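Course Materials > Housekeeping & Tableware > Handouts

Unit 3: Nesting and Stacking of Mixed Tableware
Pedevero School of Catering, Storeroom Practice
Notes prepared by Amra Softić

1. Terms

Stacking means placing pieces of the same form one on another so that each is carried by the foot or the rim of the piece under it. Nesting means placing a smaller piece inside the hollow of a larger one. A stack grows by nearly the full height of each piece if the sides are straight, and by much less if the sides flare. A nest grows only by the part of the inner piece that stands above the outer rim.

The outer piece is called the carrier in these notes. The inner piece is called the insert.

2. Contact points

An insert can touch its carrier in three ways.

Foot contact. The insert stands level on the floor of the carrier. The load passes straight down. This is the normal condition for storage.

Wall contact. The insert is wider than the floor of the carrier and hangs on the sloping wall. It may look level and still be wedged. Wedged pieces are the main source of chipped rims in the Kadrić storeroom records, where 13 of the 55 damaged bowls logged in October had been pulled from a wedged nest.

Mixed contact. One side of the foot is on the floor and the other is on the wall, so the insert leans. Leaning inserts are acceptable on a work table during sorting. They are not acceptable on a shelf.

3. Clearance

Clearance is the gap between the outside of the insert and the inside of the carrier, measured at the level of the lower rim. It does not have to be equal all the way around. An insert placed off center has a wide side and a narrow side, and the lift should be made from the wide side. If the narrow side is closed completely, slide the insert toward the middle before lifting.

Ribs and ridges on a wall reduce clearance slightly. Measure to the top of the ridge.

4. Lifting an insert

a. Steady the carrier with one hand at the outside of the rim.
b. Take the insert by its rim, one contact inside and one outside.
c. Lift vertically until the foot is above the carrier rim.
d. Only then move sideways.

Do not turn a wedged insert. Turning scrapes the glaze of both pieces. Tap the carrier on a folded cloth and try again.

5. Reading a nest by color

The training sets are mixed by color on purpose. With two pieces of one color the boundary between rims is hard to judge from above, and students tend to report more clearance than there is. A contrasting pair shows the gap as a band of the carrier's color.

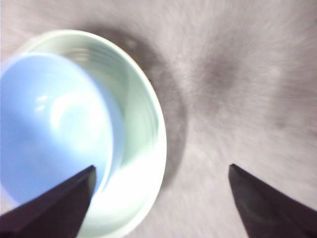 Both views: blue insert, pale green carrier.
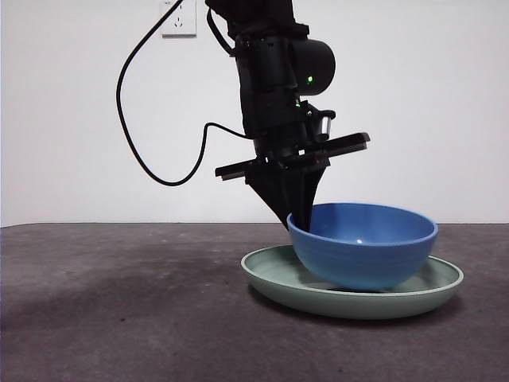 Gloss is a second source of error. A highlight on a curved wall can be read as an edge, particularly under ceiling lights. Change the viewing angle before recording a measurement. An edge stays where it is and a highlight moves.

6. Shelf limits

The Zilleck wire shelf used in Storeroom B is divided into bays. One nest per position, inserts no more than two deep. Heavy carriers go on the bottom shelf. Plates used as carriers are kept apart from bowls used as carriers, as the two have different rim heights and the upper shelf has to be set for each.

The Ploltlow inventory sheet lists carriers and inserts on separate lines. A nested pair is entered as two pieces. The full teaching stock stands at 499 pieces, spare cups included.

7. Before the practical

Read sections 2 and 4 again. Bring a flexible tape and the blank clearance table. Record the wide side first, then the narrow side, then the type of contact. Entries in pencil.

Related handouts
Unit 2: Rim Profiles and Foot Rings
Unit 4: Sorting Returns at the Wash Station
Unit 5: Chips, Cracks and Crazing
Blank Clearance Table
Storeroom B Shelf Plan

Last updated: October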